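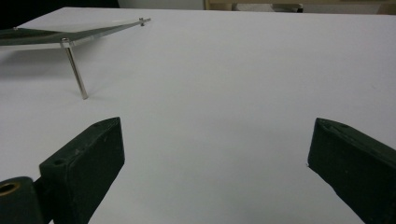 Getting a matt white finish on an old desk

The desk was varnished pine and I wanted it white, without shine. I used Dendus primer and Cisard matt topcoat, both water-based, both bought in May.

Sanding took longest. Start at 120 grit to break the varnish, then move to 240. Wipe down with a damp cloth and leave it overnight. I skipped the overnight wait on the first drawer front and the primer lifted at one corner.

Primer: 2 coats, foam roller, four hours between them. Knots will bleed yellow through a water-based primer, so spot them with shellac first.

Topcoat: 350 ml covered the top and both sides with a little left in the tin. Roll in one direction and don't go back over an area after five minutes, as it leaves a shiny patch that only shows in low evening light. Rub back lightly with 400 grit between coats.

The tin says dry in 2 hours. Hard enough for a keyboard took 25 days in my back room, with the heating off. The drawers are next, once I have found handles with the right hole spacing.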